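**Proveveck workroom, progress report for November**
To: Pálfi Fund
From: Imre Szabó

The ceiling has been painted and the fluorescent fixtures are up. Both items were due last month. I am marking them complete, with reservations about the second.

Barkico's proposal said the new lighting would let people work at the surfaces for a full shift "without strain." I asked what that was based on and was sent a product sheet. The sheet gives light output. It has nothing to say about a person leaning over a work surface with the light coming from behind their head, and most of the work in this room is done in that position. Two people have already told me they get their own shadow on whatever they're handling. Barkico calls this an adjustment period. I don't see what adjusts. 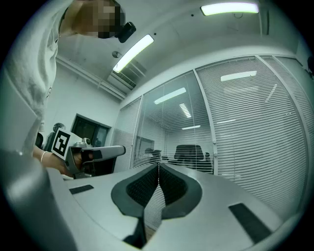
*Workroom, work surface in use, with the fluorescent fixtures overhead.*

The white ceiling has helped more than I expected, and it was the cheapest line in the budget. I would still hold off on the 60 task lamps Barkico now recommends. They were not in the original plan, and the case for them rests on the same reasoning that was supposed to make them unnecessary. I have asked for 2 on loan. No answer yet.

Surface height is still open. The Stilton site reported fewer complaints of back pain after raising theirs, but that report came out seven days after the change, and I wouldn't spend money on it. We will try blocks under one work surface and ask the people who use it.

Spending is $400 over on electrical work. The invoice says "additional fittings" and doesn't list them. I have not approved it.

Requested from the Fund:

- No release of the task lamp money until the loan lamps have been tried
- A decision on who pays the electrical overrun if Barkico can't itemize it

The next walk-through is on Monday at the start of the shift.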